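Home Docs Data Tasks Changelog

# Follen: hand-held gripper demonstrations, household appliances

Release notes and data card for the Culen subset

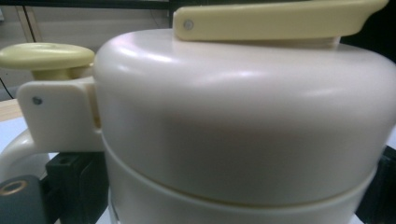 *Gripper view, close to a cream-coloured appliance with a pale yellow lever and knob.*

## What is in it

Follen holds 338 demonstrations recorded with a hand-held gripper, across 5 tasks on small appliances. A person carries out each task by hand with the gripper, and the camera on it records what a robot would see from the same position. Total size is 3,547 clips after splitting.

The Lamix subset was recorded by remote control and is kept in its own folder. Don't mix the two without resampling – the time steps differ.

## Layout

- `culen/` – hand-held gripper
- `lamix/` – remote control
- `splits/` – train and test lists
- `Golestani_notes.txt` – task wording and known faults

## Known faults

- 23 demonstrations have gaps in the gripper width signal. They are listed in the notes and left out of the test list.
- Close views often show only part of the appliance. Glossy plastic can upset the pose tracking.
- Task names changed in November. Old names still load, with a warning.

Last updated 22 Dec 2024

Contact | Licence | © Follen project | Back to top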